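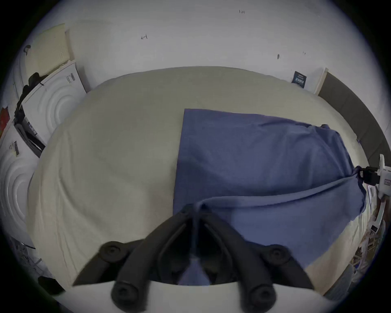 Blue cloth, black jaws: the planner's natural enemy.

The lead developer of Lumanlan, Zonovel's cloth-planning software, has strong feelings about shirts. "A box has the decency to stay a box," she says. "Fabric has opinions."

Her planner looks for two grasp points, then works out a path for each hand. Version 14 stopped the hands from crossing, mostly.

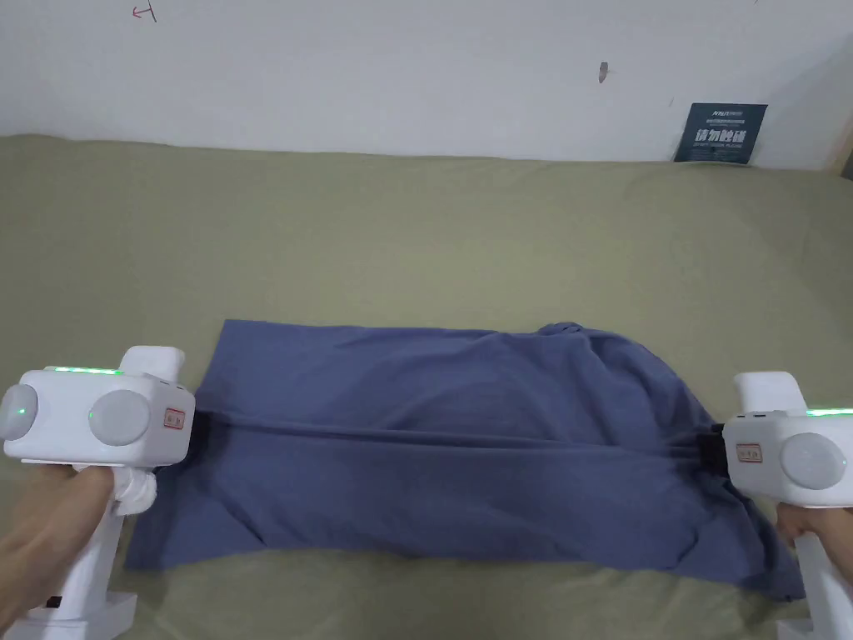 Two grippers, one garment, and a crease between them.

What does the code want from all this? "Timing," she says. "If the left clock drifts from the right, we learn to fold a shirt that exists in two different moments." The sync tool threw out 433 recordings before anyone thought to check the sync tool — a low point, she concedes.
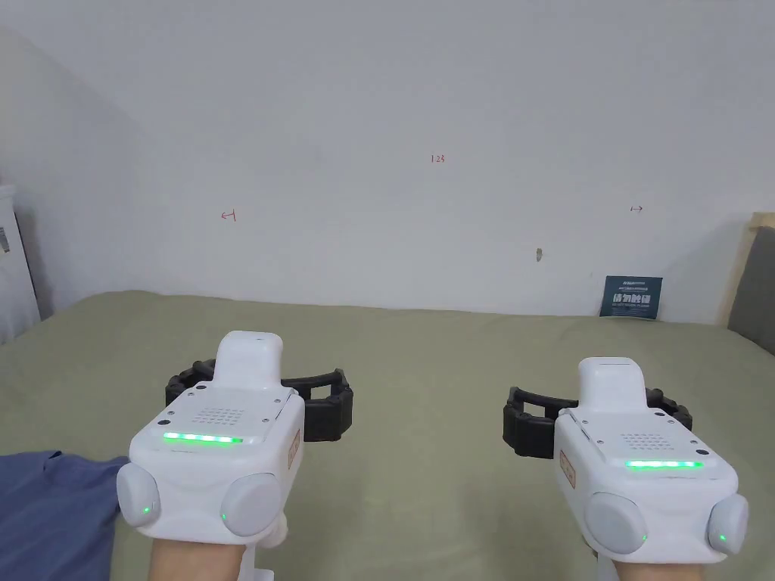
On perception

The segmenter is called Varkalell, and it finds edges. It also finds wrinkles and calls them edges. "We wrote 1,700 lines to talk it out of that. It listens to some of them." 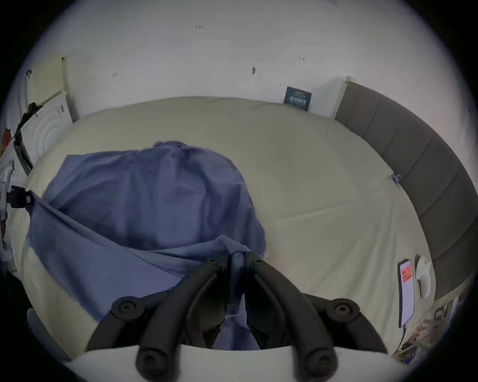

A heap like this one has no obvious corners.

The next release is due in September. She won't say whether it handles sleeves.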